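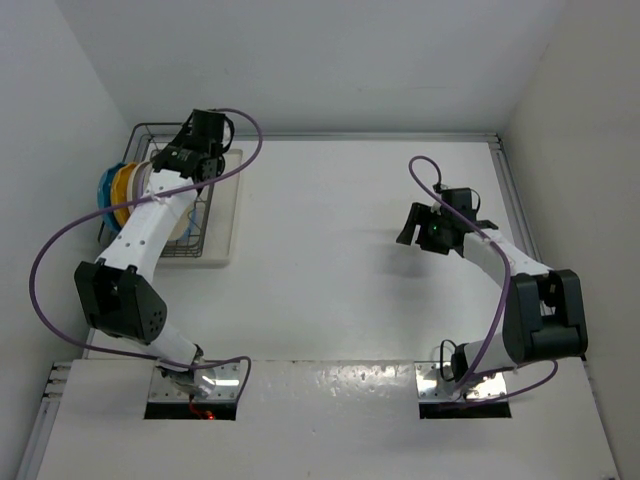

Water left on a washed plate leaves by two routes, drainage and evaporation, and the position of the plate in the rack affects both. Drainage is mostly complete within the first few minutes and is governed by the tilt of the plate and by whatever its lower rim is resting on. Evaporation takes much longer and depends on how freely air moves across the two faces. Household advice on rack loading tends to treat the two as one process, so that "leave a gap" and "stand it up straight" are given as the same instruction. We kept them separate. The arrangement used as the reference for plate loading is the common domestic one: plates upright in the slots, side by side, in a wire rack with a tray under part of it (Figure 2, where the plates are blue, yellow, and cream-colored). Color was used only to identify a plate in the placement log, and it does not enter the analysis.

### 4.1 Definitions

A *placement* is one plate put into one slot and left there until it is either removed or moved to another slot. A plate that is lifted and returned to the same slot counts as a single placement if nothing else in the rack has changed in the meantime. A *neighbor* is a plate in the slot directly next to the one of interest, on either side. Cups, bowls, and flatware were recorded when present but are not counted as neighbors, for reasons given in Section 4.4.

The *facing surface* of a plate is the eating surface. Most plates lean slightly toward their backs when set in a wire slot, which leaves the facing surface tilted upward and the back tilted downward. Where a plate leaned the other way, the placement was marked as reversed. Reversed placements were kept in the data set.

We use *tray water* for liquid collected under the rack, and *held water* for liquid that stays on the plate or is trapped between the plate and a wire. Held water is the quantity that matters to someone putting dishes away. Tray water is easier to measure and was used by Dunleavy as a substitute for it. The substitution is acceptable when the tray lies under the whole rack. With a tray that covers only part of the area beneath the rack, some of the runoff lands on the counter, and the weight of the tray says little about the plates at the uncovered side. For this reason all held water values reported below come from weighing the plates themselves.

### 4.2 Loading order

The placement log contains 2,058 placements. Of these, 816 had at least one neighbor at the time the plate was set down. The remainder were set down with open slots on both sides, or with an open slot on one side and the end of the rack on the other.

Participants usually filled the rack from one end. The first plate went into or near the last slot on the side away from the sink, and later plates were added toward the sink until the row met some other object, most often a bowl or an upturned cup. Gaps within the row were uncommon and tended to occur where a plate was too deep to sit beside the one before it. Very few participants left gaps on purpose when the rack was lightly loaded, even though doing so would have cost them nothing. When asked, most said they wanted to keep space for larger items. Mbeki has described the same behavior in cupboard storage, where small groups of objects are kept together to protect an open area that may never be used.

This habit has a practical effect on drying. A rack that is mostly unused may still hold a tight row of plates, and the plates in that row dry as slowly as they would in a full rack. Total load, which is the variable reported in most earlier work, is therefore a poor guide to the conditions at any one plate. We recommend that neighbor status be reported along with it.

### 4.3 Held water

Each plate was weighed dry, rinsed, placed in the rack, and weighed again after 100 minutes at room temperature without forced air. The balance was a bench model supplied by Flemico. Plates were lifted straight up from the slot and wiped only at the point where the hand had touched the rim.

Plates without neighbors held the least water. A single neighbor on the side of the back made little difference. A single neighbor on the side of the facing surface made more, and plates with neighbors on both sides held the most. The ordering was the same in both of the rack models tested (Brandix and Stevitlow), although the difference between conditions was smaller in the Brandix rack, which has the wider slots.

Most of the held water was in two places. The first was the lower rim, where it touched the bottom wires. A bead formed at each contact point and was still present at the end of the drying period in nearly all placements. The second was the foot ring on the back of the plate. When the plate stands nearly vertical, the lowest part of the ring acts as a small gutter and retains water that tilt alone will not clear. Plates with a notch in the foot ring drained well only when the notch happened to be at the bottom, and participants did not appear to turn plates with this in mind.

Reversed placements had less water behind the foot ring and more on the eating surface. The total was similar. Users may still prefer the normal lean, as water on the back of a plate is less noticeable when the plate is picked up.

### 4.4 Limits

Bowls and cups were left out of the neighbor count because their effect could not be expressed as a distance between parallel surfaces. A bowl placed over the end of a plate row blocks air from above and also drips onto the nearest plate. Crenshaw proposed a shading factor for such cases. We were unable to apply it consistently, since it requires a fixed bowl position, and bowls in our log were often nudged when other items were added.

The plates were also rinsed in clean water. Detergent film lowers surface tension and would be expected to reduce bead size at the wire contacts, so the values for the lower rim should be read as upper estimates for ordinary dishwashing. The effect of film on the foot ring is less clear and is taken up in Section 5.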